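A desk that gets cleared by four o'clock

The shop on the corner in Velstead sells paper, pens and school supplies, and has done so under the name Ostance for 11 years. Its owner also runs a desk-sorting morning once a month in the room behind the till. People bring in whatever has collected in their drawers and go home with less of it. We talked after the March session.

She did not set out to teach anyone to tidy. "I sell pencils," she says. "Then customers kept telling me they couldn't buy any more until they'd found the ones they had. So I said, bring them in, we'll look through them."

The first thing she does is clear the middle of the table. Everything goes to the sides, and nothing comes back until someone has decided where it lives. She is strict about this, more than she is about the sorting.

"If you start with a full table you just move things about," she says. "I want bare wood where your hands are. Pencil case over there, box and tray down the side, and the middle left alone." 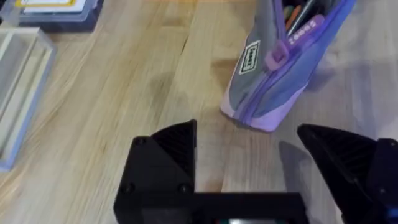

"People find that bit hard," she goes on. "They want to put something down in the space straight away. I tell them to leave it five minutes. Have your tea."

After that it is one kind of thing at a time. Pencils first, then felt pens, then biros, which she says are the worst. Every pen is tried on scrap paper. One man arrived with 343 biros in a carrier bag, and she knows the figure because he had written it on the bag. Fewer than half of them wrote.

She is less interested in containers than you might expect from someone who sells them. The shop stocks a range of desk boxes by Zodley and she likes them well enough, but she tells people to go home and look in the kitchen cupboard before they spend anything.

"A cup is fine. A cup is better than most things, because you can see what's in it. The pencil case is for going out with. The cup is for the desk. If you keep the same pencils in both you'll never know where the red one is."

Does she have a rule for how many to keep? She thinks about it. "What fits in the cup with room to get your fingers in. If you have to pull three out to reach one, it's too full." Trays are for flat things – rulers, labels, rubbers that have not gone hard. Boxes with lids are for what you need twice a year.

Pencils and markers can share, in her view, as long as the markers have their caps on. She used to keep them apart and gave it up. Children mixed them again within the hour, and so did the adults.

Whatever is left over and still works goes into a crate by the door. Last year the crate sent about 900 pencils to schools and playgroups nearby. The Rattanakul café next door takes the short ones for its order pads.

The mornings cost nothing and there is usually a waiting list. She has been asked to run them in a bigger hall and has said no. "I'd need 200 chairs and a microphone. It's a table and some pencils." 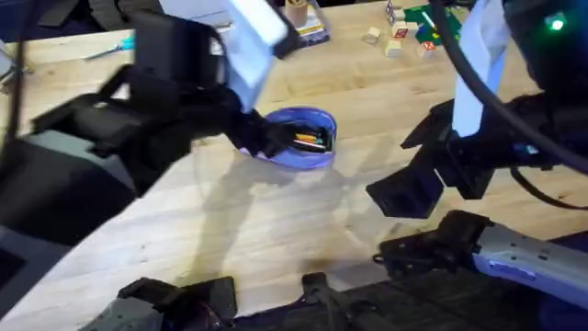 Coming along

Sessions start at ten in the back room at Ostance. Bring one drawer's worth, in a bag or a box, and put your name down at the till beforehand. Scrap paper is provided.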